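Zallanon: tap water hardness in Vumulholm

Print this page | E-mail this page
Last updated: February
Shares: 30

What this is

A table of 1,360 hardness readings taken from kitchen taps in Vumulholm, with the notes that came with them. It is a small dataset about one town and should be treated as such. If you want to know whether your own water is hard, test your own water. A neighbour's reading is a poor substitute, for reasons given further down.

The readings come from 600 addresses on both sides of the river. Most gave a bottle twice, a fair number gave one once and lost interest, and a handful kept sending them long after we had asked for the last. The repeat bottles are all in the table and you should not treat them as separate homes.

Why it exists

Sturnitz, who sell the Tatlı under-sink softener, put a leaflet through most doors in town saying that the water here was "extremely hard" and getting harder. The leaflet gave no source and no date. We wrote to ask for both and got a second leaflet. None of this proves the claim wrong. It did make us want a figure that somebody could check.

How the readings were made

Residents filled a clean bottle from the cold kitchen tap and dropped it off the same day. Hardness was measured by titration: a known amount of water, an indicator, and a solution run in from a burette until the colour changes. Results are given as milligrams per litre of calcium carbonate. Test strips were tried and dropped, as two people reading the same strip could easily land in different bands.

The colour change is a judgement. Some people stop early and some overshoot, and we doubt that any amount of training fully cures it. The operator column is there so you can look for this yourself.

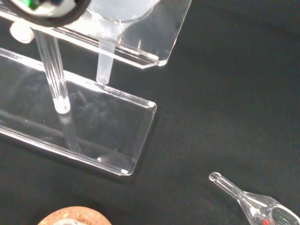
One user of the first release complained that the operator column is useless without knowing which sittings were done in poor light, and that half the spread on the east side could be tired eyes at the end of an evening. That may be right. The time of day is now included where it was written down, but it was often not written down, and we have not guessed.

Columns

sample_id: one per bottle
home_id: one per address, scrambled
side: east or west of the river
month: month the bottle was filled, no year
operator: a letter
time_of_day: often blank
hardness: mg/l as calcium carbonate
softener: yes, no, unknown
notes: as written, spelling left alone

Known problems

The softener column is the weakest part of the table. Plenty of residents ticked "no" and then mentioned a Tatlı unit in the notes. Others ticked "yes" when they meant a jug filter in the fridge, and a jug is a different thing. We left the ticks as they were. Anyone using this column for a before-and-after comparison should read the notes first and then probably think again.
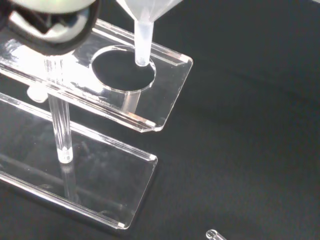 The sample is also lopsided. People with furred kettles were keener to take part than people without, so the town average from this table is likely to be too high. We don't publish an average and would ask others not to either, though one has already turned up in a letting agent's advert with our name beside it.

There is nothing here on lead, nitrates, chlorine or taste. A low hardness reading does not mean clean water and a high one does not mean dirty water. We have been asked about limescale and skin complaints more often than anything else, and the table cannot answer that.

Is it getting harder?

We can't tell. The bottles cover too short a stretch, the supply is blended from more than one source, and the blend changes with the season. A line drawn through the months does go up. It goes up most where the operator changed, so we would not lean on it.

Repeat checks

Thirty bottles were measured 3 times each by different operators, without the earlier result in view. The gaps between them are in repeats.csv. Some are larger than we would like, and larger than the difference between east and west that a few readers have got excited about.

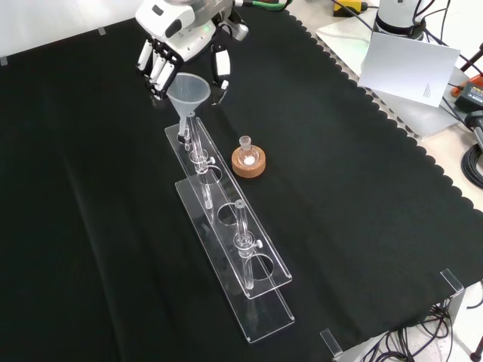
Funnel in the top of the tube, with the rack on black cloth.

Use and changes

Copy it, change it, print it, but keep this page with it. Corrections are welcome if they come with a sample_id. Requests to remove a home are dealt with by home_id, which is printed on the slip each resident was given. The next release will fix the blank months on the west side, if the paper slips can be found.

Print this page | E-mail this page
3 comments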